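Against the lunch box with too many parts

Every January the shops put the lunch boxes at the front of the store, and every January they have more walls in them. A Vernora model I looked at last week had a removable tray, a sauce pot and a lid with its own gasket. It is meant for a five-year-old.

I have packed school lunches for long enough to have opinions, and mine is that dividers are good and most of the rest is a nuisance. One long space takes a sandwich or a wrap. Two small ones take the cut fruit and the crackers, and keep the crackers away from the fruit. After that, each extra section is another thing to fill at seven in the morning, and another corner to scrub at night.

I also like a lid that comes right off. It can lie flat beside the base while you pack, and it fits properly in the dish rack. Hinged lids flop shut on your knuckles and collect yoghurt in the join.
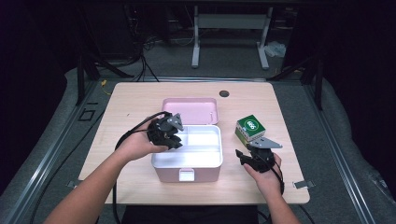 One reader wrote to me after my last column to say that dividers are the whole problem. Her son eats whatever is in the biggest section and brings the rest home, so she has gone back to a plain tub and a paper bag, and she reckons he eats more. I believe her. I also know what a cut orange does to a cracker by recess, and I would sooner have the wall.

Where we agree is on snacks that come in their own packet or carton. Leave them in it. Plenty of parents tip them into a compartment because the box has a compartment for it, and they go stale. A small carton can ride beside the lunch box in the schoolbag — it was made to be carried.

My other complaint is colour. The Jukberg range comes in 41 colours and one latch, and the latch is stiff. I would swap 40 of those colours for a catch a child in prep can open without asking the teacher. Try it yourself in the shop with one thumb before you pay. If it takes two hands, put it back.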